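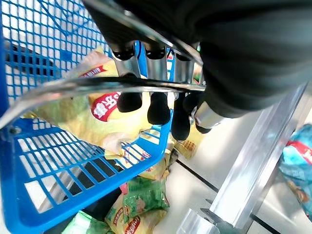

Rubber fingertips over a yellow snack bag, inside the blue basket. Photo: Josness

Grocery shopping is one of those chores most of us can do half asleep, and it has kept the team at the Josness robotics lab wide awake since April. The group has now shared early results from a method it calls Closel, which teaches a two-armed robot to take snacks and drinks from a shelf while minding its own shopping basket.

The trouble with chips, as project lead Pavithra Bangera cheerfully explains to anyone who stops by, is that a bag has no fixed shape and crinkles differently every time it is touched. Bottles bring their own headaches, especially when they lean on their neighbors. Older methods planned the whole reach in advance and then hoped for the best. Closel keeps making small corrections, using a close view from the wrist together with a wider one from above, right up to the moment the fingers close.

The robot learned from 300 practice runs guided by a person, and was then given 1000 picks to try by itself. The hardest part of the test asked it to hold the basket with one hand and reach for a bottle with the other.
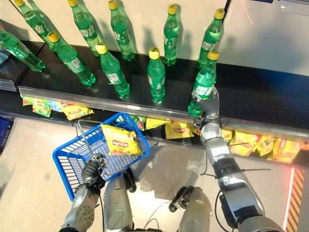

Ieuan Jarman would like to see a much messier shelf before getting too excited, and wondered aloud how the method would cope with a customer reaching in at the same time. Bangera agrees that it's a fair point, and says crowded aisles are next on her list, along with glass jars (she is a little nervous about the jars!). The lab plans to post its practice runs online once the write-up is finished.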